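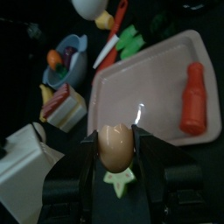

One of our mailing list subscribers told us last week that a second Drallon record would never happen, and that we should stop teasing people about it. Well, it's happening! We're a tiny label and we don't often get to say this, but Udon, the new album by Drallon, is finished, pressed and sitting in boxes in my hallway.

I've been putting out records on Stasgate for a good while now and this is the one I've played most at home before release. There are 14 tracks, mostly short, mostly built on toy piano, melodica, a very tired accordion and whatever else was within reach when the tape was running. If you had the first album you'll know the sort of thing, though this one is slower in places and has proper singing on four songs (in French, English and a language the band say they made up on a train).

Recording started in November in a rented room above a bicycle shop. The heating packed up on day two, so the first side was played in coats — you can hear a zip on track three, and we all agreed to leave it in. The second side was done in the spring with the windows open. Reddy, our favourite noise duo, turned up for an afternoon and stayed for four days, and they're on five of the pieces, playing bowed cymbals, a music box and something with springs in it that I still can't name. The long closing track is theirs as much as Drallon's. It runs for just over 11 minutes and it was done in one go.

Now the practical bits. Udon comes out on vinyl, cassette and download. There are 200 copies on vinyl and 200 on cassette, all with hand-printed sleeves, and no, the colours don't match from one to the next. I printed them myself over far too many evenings and my fingers are still slightly orange. The album lasts 54 minutes, which was a squeeze on a single LP, so please turn it up a bit. The cassette has an extra piece at the end of side two, a live version of the opening song with Reddy joining in halfway through and the audience clapping in the wrong place.

Orders open on May 25, 2025 through the Stasgate shop page. People on the mailing list get first go at the vinyl, and anything left goes to the handful of record shops who always take our stuff (thank you, you lovely lot). We had 1084 downloads of the last album, so I do expect the vinyl to go fairly quickly, but the download will stay up for good.

If you write about music or do a radio show, drop me a line and I'll send you the files straight away. Cassettes for review are possible too, just tell me where to post it. Drallon are happy to do interviews by email, and they're slow but they do answer. A few small concerts are being sorted out for later in the year, and I'll put the dates on the shop page once the rooms are booked.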